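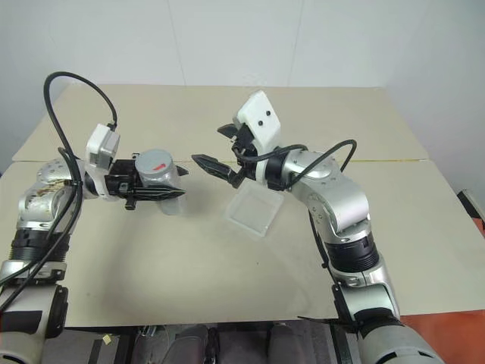 Khôi Đinh asked us, after the second week, why the right arm should be allowed to move at all while the left gripper is still closed on the jar. At that time we had no good answer. This report describes the fault that made him ask, and what we changed in our project Marikar because of it.

1. The task

The robot has to open a small jar with a screw lid using both arms. The left gripper holds the jar, and the right gripper comes from the other side and takes the lid. A clear plastic tray stays on the table for the parts. The fingers of our grippers are pointed, so they reach a small lid well, but two fingertips can come very close to each other before anything is touched.

2. What went wrong

In November, during a long test in the evening, the right arm did not stop at its waiting point. It continued toward the left finger and pushed it sideways. The jar fell on the table and rolled. Our teammate pressed the stop button after 2 seconds. No person was hurt. One finger of the right gripper was bent and had to be replaced, and we lost the rest of that evening.

3. Finding the cause

First we suspected the wrist cable, because it moves a lot when the elbow turns. We changed the cable and repeated the test, and the fault came back. Then we read the log of the control program, which we call Sistari. It had around 3,000 lines for that run. The position messages from the left arm stopped for 56 milliseconds, and during this gap the program used the last known position as if it was fresh. The right arm therefore planned its path to a place where the left finger had been before.

We must admit that the collision check was working correctly. It received old data and gave a correct answer for the old data. We had never tested it with missing messages.

4. Changes

Every position message now has a time stamp. If the newest message is older than 5 milliseconds, both arms stop and the left gripper stays closed. The right arm may enter the shared area only after the left arm reports that it stands still. This makes the task slower, but our supervisor accepted it.

5. Open points

We do not know yet why the messages stopped. The network switch is shared with another student group, and we would like to repeat the test with a separate one. The stop button should also be moved closer to the operator's chair, and this is still to be done.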